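The new desks are in!

A few people asked what the upstairs office looks like now, so I finally made a page for it. We moved into the Brukham building on 19 February 2023 with a pile of folding tables, and I've been fussing over furniture ever since. The whole room is around 621 square feet, so every piece had to earn its spot. Sioned Rosser did most of the measuring and I did most of the changing my mind (sorry, Sioned!).
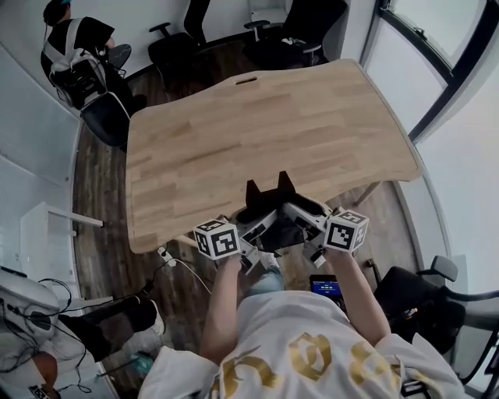
My favorite of the lot – pale wood with a wavy front edge and an oval slot at the back for cables.

I went back and forth on the light wood for weeks. The floor is such a dark brown that I worried the two would fight, but I love them together, and with that big window the room feels so much brighter than our old place on the ground floor. The desks came from Flillari, and we ordered 9 of them in the end.

Chairs are still a mix. Most are plain black ones on wheels, and then there's a black and white one with a mesh back that everybody wants. Dwynwen Hughes has asked for more of those in April, if the budget stretches.

Next on my list – proper cable trays, a rug and something for that long white wall. Send me your ideas!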